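Claltora Home Recording Working Group
Minutes of the meeting held 1st October
Edwards Room, Hemau office, and by call

Present: representatives of Claltora (chair and notes), Grerix, and the Hemau site team.

1. Minutes of the May meeting
Approved with one correction. Item 4 should read "per session," not "per household."

2. Status of recordings
The Hemau team reported 1,814 recordings submitted under the current rules. Of these, 1,173 have been checked and accepted, 392 are waiting for a check, and 249 were sent back. Of those sent back, 119 failed on the start position rule alone. The rest had mixed causes, mostly missing task labels.

3. Start position rule
The present wording says both grippers must be "in view and ready" before the first movement. Grerix said its reviewers read this in different ways. Some accept closed jaws, others don't. Agreed to replace the wording with: "Both grippers in view, jaws open, not touching any object, held still for two seconds." Recordings already accepted will not be rechecked.

4. Small and tangled items
Discussion of sorting tasks done in bedrooms and other living areas. Bangles, rings and bead strings are harder to handle than the kitchen items the rules were written for, and the handling section says very little about them.
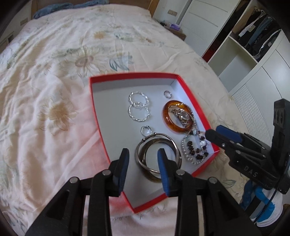

The group agreed on the following for section 6 of the handling rules:

6.1 Jewelry and similar small items are worked on inside an open box or tray with a raised edge. The box may stand on a bed or other soft surface if it doesn't tip when pressed at a corner.
6.2 Items may overlap at the start. Operators should not lay them out neatly beforehand.
6.3 Strung beads are lifted by one gripper first. The second may join only after the string is clear of the other pieces. No pulling from both ends.
6.4 A dropped item is left where it falls until the recording ends, then noted on the session sheet.
6.5 Finger pads are wiped before each session and looked over for stuck beads or stones after it.

Grerix asked for a weight limit in 6.1. Not agreed. To come back next time with figures from the Hemau team.

5. Cables
Cables may hang free but must not lie across the work area or under the operator's feet. Hemau will try a clip at the waist and report back.

6. Household privacy
Letters, screens and family photos are to be put away before recording. Clothes and furniture may stay. Claltora to add a line to the consent form saying so.

7. Actions
Claltora: issue revised start position wording and draft section 6; amend consent form.
Grerix: brief reviewers on item 3; clear the waiting recordings.
Hemau: cable clip trial; weights for item 4.

8. Any other business
Replacement finger pads are on order. Sites should report worn pads on the usual form.

Next meeting to be set by email.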